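Tazas y posavasos, un martes de agosto

Llevaba semanas queriendo enseñaros la colección, que crece sola – cada taza con su posavasos, o casi.
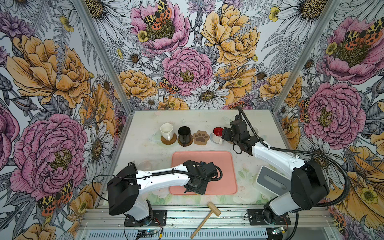
Mis favoritos son los de corcho, porque aguantan todo y no resbalan. El de la huella de perro, o de gato, según a quién preguntes, me lo trajo Umesh y sigue sin taza fija. La blanca de interior rojo es la del café de las mañanas – ¡esa no la presto! Me faltan dos posavasos de madera oscura, a ver si Ciarán me los encuentra.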